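Workshop notebook, Boyer room
26 January 2022

Back to the little kitchen corner, which I've been fussing over since August and which I still love coming in to on a gray morning. The plan for today was to settle where everything lives, so that whoever sets it up next can do it without hunting me down. I've put the corn in the round woven basket, both ears lying the same way, and given the mug tree its own spot at the back, with the blue mug on one side and the pink one on the other.

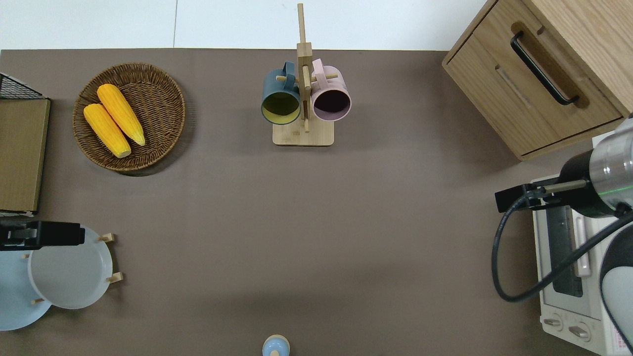 Wouldn't the mugs be easier to grab if the tree came forward a bit, came the question over my shoulder, and wouldn't you miss that drawer handle less often too? A fair point, and I did think it over through a whole cup of tea, but I'd like the middle kept open for plates. Next to try: tree forward by 10 cm, cabinet where it is.

Dishes next. The wooden rack does well with the yellow plate behind and the light blue one in front, and I'm fond of having the bell at the back, handy for calling "order up!"

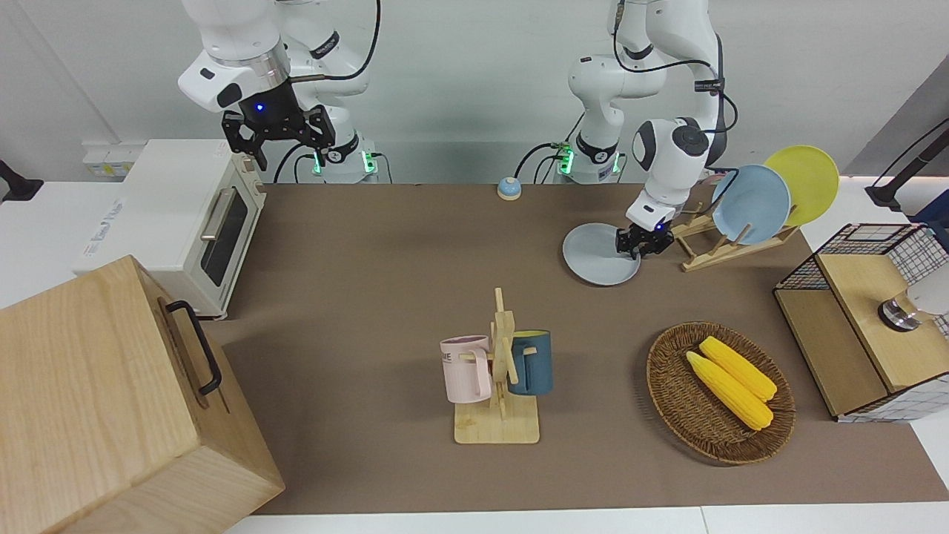

Put the pale plate in last or you'll be forever knocking the blue one, I was told at lunch, and I've written it on the Zalex sheet in big letters.

As for the basket, I tried to talk myself into something deeper and couldn't. The shallow one shows the corn nicely and it's easy to reach into.

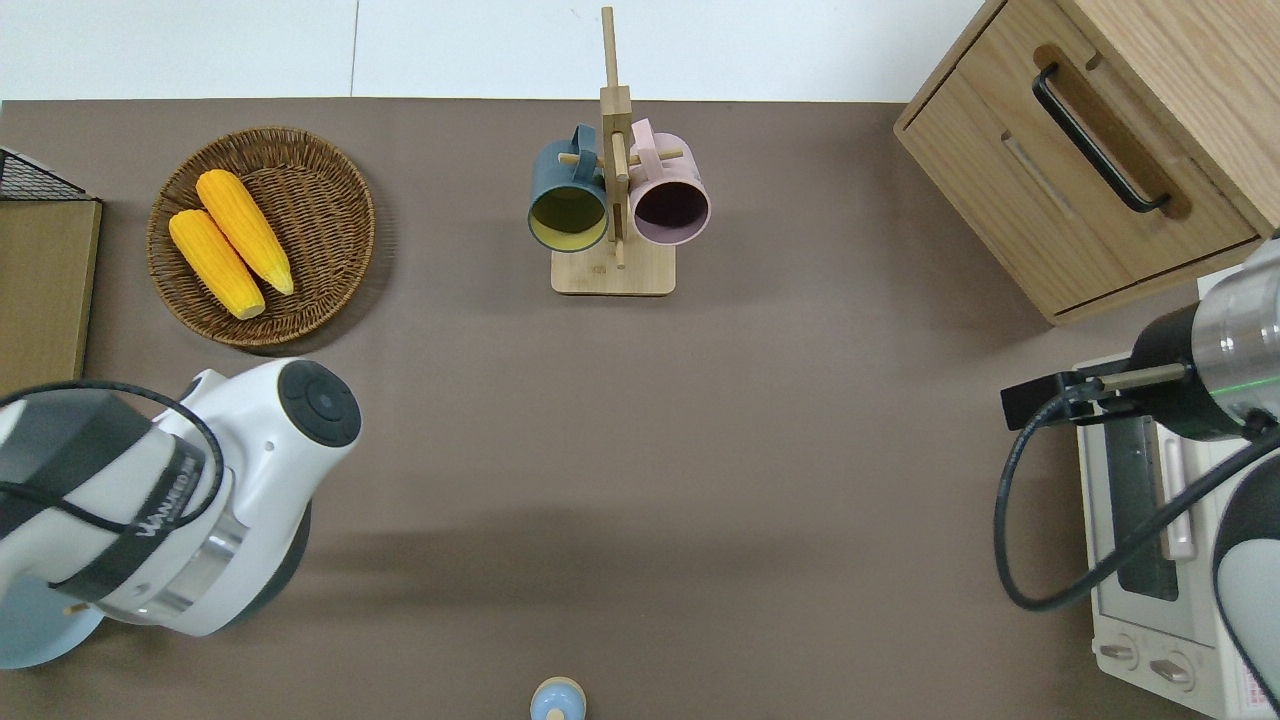
Still to do: measure the gap between cabinet and oven, and find a softer cloth for the mugs.

Comments (2)

benchmouse: We keep our rack on the left, less reaching across.

tealeaf24: More on the mug tree please! Mine tips whenever one side is empty.

Recent entries
Zara shelf, second try
Adness drawer liners
Labels for the dry goods

Contact the Boyer room | © 2022 | Back to top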